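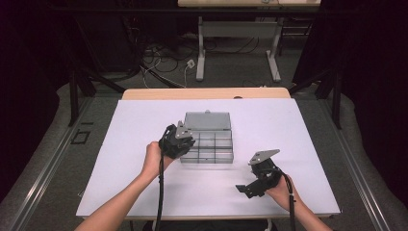

*Hand-held grippers and an open compartment box on a white work surface.*

**Chore automation** is the use of general-purpose robots for small manual jobs in homes and workshops, such as folding, wiping, sorting and putting away. It is usually kept apart from factory automation, where a machine repeats one motion on parts that always arrive in the same spot. Factory automation is a mature trade. Chore automation, despite many announcements, is still mostly a research subject, and claims made for it should be read with care.

## Sorting as a test case

Sorting small parts into a divided box is a common benchmark. A child can do it, the box costs little, and the result is easy to score. It also brings together several things that machines do badly:

- Clear plastic gives depth cameras poor readings. Walls may be missed altogether, or placed a little off from where they stand.
- Compartments leave small room for error, and a gripper that fits over a washer may not fit between two dividers.
- Hinged lids and small latches call for a light push at the right point. Too much force slides the whole box along the table.
- Screws and washers tangle, roll and land on edge.

The Otach sorting trial, a workshop project at Florkthorpe, used 20 kinds of fastener and a target of 1000 placements. The first published run stopped at 201, of which 163 were in the correct compartment. The project's summary called this "strong early performance". A hardware shop would call it a box that has to be sorted again. The trial also began with the lid already open, a detail given only in an appendix.

## Teaching by hand

Most current systems learn from recorded human work. One approach has a person do the job while holding the same kind of gripper the robot will use, so that the motions carry over more or less directly. It is cheaper than steering a full robot arm from a distance, and people pick it up quickly.

Its limits are less often mentioned. A person holding a gripper still has a human shoulder, a human sense of weight and long experience of boxes. The robot gets the path and the pictures, and seldom the feel. Recordings made on a plain, well-lit table also say little about a kitchen bench with mail, crumbs and a toaster on it. 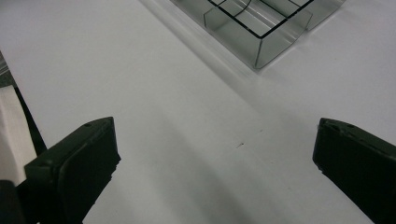 Kermani, in a reply to the Otach summary, objected that this sets the bar unfairly high, and that early dishwashers were also slow, fussy and easy to mock. The comparison is a popular one. It leaves out that the dishwasher did not try to copy a person at a sink – it changed the job to suit the machine, with racks, jets and a sealed door.

## Household products

The Tidus home unit was offered as a tidying robot for "any drawer, any bench". Its manual narrowed this to drawers of a listed depth, with objects no smaller than a golf ball. Owners were asked to clear the floor first and to stay in the room during operation. Whether watching a machine tidy saves any labour is a question the sales material left alone.

## Measuring progress

Success rates are hard to compare between projects. Some count a retry as a failure and others do not. Some let a helper reset a dropped part between attempts. Videos are often sped up, and the speed may be noted only in small print, if at all.

Useful reports give the time per item, the number of times a person stepped in, and results in a room the system had not been trained in. Few reports give all of these. Until more of them do, the fair answer to whether machines can do ordinary chores is that some can do parts of some chores, slowly, in places set up for the purpose.

## See also

- Bin picking
- Domestic robot
- Learning from demonstration
- Transparent object detection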